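Hosgate Records Digitisation Project
Progress report to the Brodalberg Fund, second reporting period
Feb 26, 2021

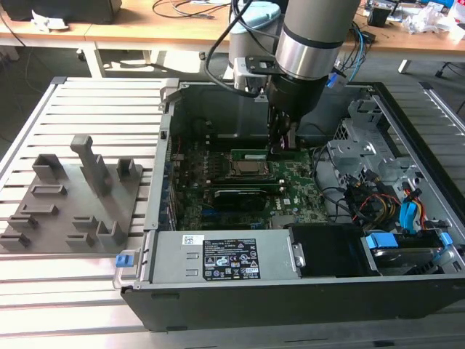
Figure 1. Desktop tower with side panel removed, memory module seated in its slot.

Prepared by: Raghda Chamoun, project lead
Reviewed by: Alaric Lyons, collections

1. Status

The project is on schedule for scanning and behind schedule for cataloguing. Spending is within the approved budget. No change to the end date is requested in this report, but a change to the order of work is proposed in section 6.

2. Scope in this period

Work covered the rate books, the drainage maps and the first part of the council correspondence. The photographic negatives were left in cold storage as planned. The loose building plans, originally listed under this period, were moved to the next one after the condition check found that many had been folded against the grain and would need flattening before capture.

3. Scanning

A total of 1,822 items have been scanned and have passed the first quality check. The target for the whole project is 3,000. Bound volumes are counted as one item regardless of page count, in line with the method agreed with the Fund at the start of the grant.

Rate books were captured on the overhead scanner at the standard resolution, in colour. Drainage maps too large for the bed were captured in overlapping sections and joined afterwards. Gifty Sowah has written a short procedure for the joined maps, covering overlap, naming of sections and the treatment of torn edges. The procedure is now used for all oversize material.

Ten volumes were withdrawn from the queue. Their bindings would not open far enough for the text near the gutter to be read. Zuweira Aidoo has assessed them and recommends that they be captured only if disbound, and the council has been asked for permission. No reply has been received.

4. Cataloguing

Cataloguing is the main delay. The original plan assumed that the card index could be used as the basis for the item records. The index proved unreliable for the correspondence series. Entries were made under the name of the sender in some years and under the subject in others, and one drawer had been refiled by street name. Each letter is therefore being described from the document itself.

Yaa Aryee has set up a controlled list of street and locality names, including former names and spelling variants. Where a street has been renamed, the record carries the name used in the document and a link to the present name. The list has reduced duplicate entries and will be supplied to the Fund with the final data set.

Item records are held in Dritero and exported to a plain delimited file at the end of each month. The export drops the final character of any field containing a line break. The fault has been reported to the supplier. Until it is fixed, line breaks are being removed from the notes field before export.

5. Storage and file checks

Master files are kept in two copies, one on site and one at the Yakubu store. Checksums are created at the time of capture and compared after each transfer. One batch of map sections failed comparison and was copied again from the scanning station. The second copy matched.

File names follow the series, volume and sequence pattern set out in the project plan. A small group of early files used the shelf number in place of the volume number. These have been renamed, and a table of old and new names is stored with the masters.

6. Proposed change to order of work

It is proposed that the remaining drainage maps be completed before the correspondence series is resumed. The maps need little description and are the material most often requested by the public. This would bring forward their release to August. The correspondence would follow as item records are completed. The change has no effect on the total grant.

7. Expenditure

Of the equipment line, 90 per cent has been spent. The balance is held for replacement lamps and a second set of book cradles. The staffing line is slightly under forecast owing to a late start for the part-time cataloguing position. We ask that the unspent portion be carried into the next period and applied to cataloguing hours.

8. Matters for the Fund

Approval is sought for the change in section 6 and the carry-over in section 7. A copy of the oversize capture procedure and the current list of withdrawn volumes are attached. Queries about the expenditure figures should be sent to Raghda Chamoun at the Hosgate office.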